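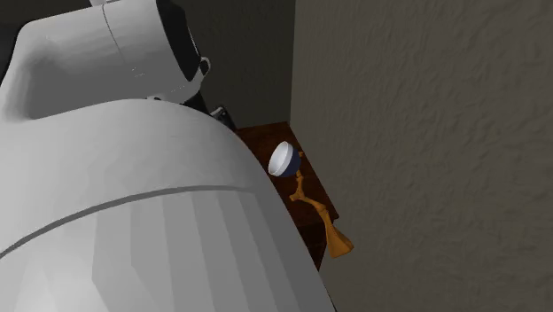

By the time the kettle clicked off she had run the corridor house twice more, and the big white fellow had gone to the table both times without complaint. She called it the corridor house because everything in it was narrow. Its proper name was Jukillow, after the list somebody at Makevis had drawn up years ago, when every house in the simulator was given a made-up word so that people would stop fighting over numbers.

There were 83 houses in all, and she'd grown fond of a good many of them, the way you do with towns you pass through on the train. She knew which ones had poor light and which had a table jammed up against a wall so that a robot had to sidle in like a late guest at a wedding. Her mother, on the phone from the coast, had once asked if anyone lived in them, and she'd said no, Mum, they're only made of sums, and then felt a bit sorry about it for the rest of the evening.

The question she'd been given was a plain one. When a robot learns to pick up a bowl, does it help to let it practise on bowls that have been put down badly? The old method (the Sæther method, as everybody in the lab called it) set each thing neatly on its base, and the robots it taught were lovely with neat things and hopeless at her own kitchen sink. Hers let things fall. She dropped the bowl and whatever else was handy from a small height, waited until the sums had settled, and asked the robot to cope.

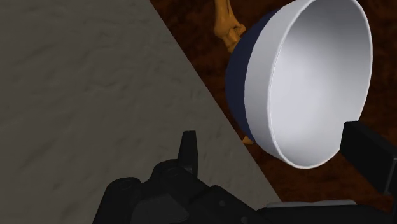
It was the coping she liked to watch. You could look through the wrist, down past the fingers, and on a slow night with the rain going on the roof she would sit there with her tea and lean to the left when she wanted it to lean to the left, as if that had ever helped anybody. The rim was the trick. A finger inside, a finger outside, and then that long, patient squeeze.

She had 3148 tries to get through before the July meeting, half learned the tidy way and half learned her way, and she'd promised herself not to peek at the totals until they were all in. She was a dreadful peeker. As a child she'd unpicked the tape on every Christmas present and stuck it down again with such care that her father pretended for years not to notice. So she had put the totals in a folder called Rolar, which meant nothing at all, and had done her best to forget where the folder was.

At 2 in the morning there were 33 tries to go. She rinsed her cup, and when she set it in the rack it rolled over onto its side against a wooden spoon, handle underneath, about as awkward as a cup can be. She stood looking at it for quite a while with the tea towel over her shoulder. Then she left it just as it was, turned the kitchen light off, and went back to see how the next one was getting on.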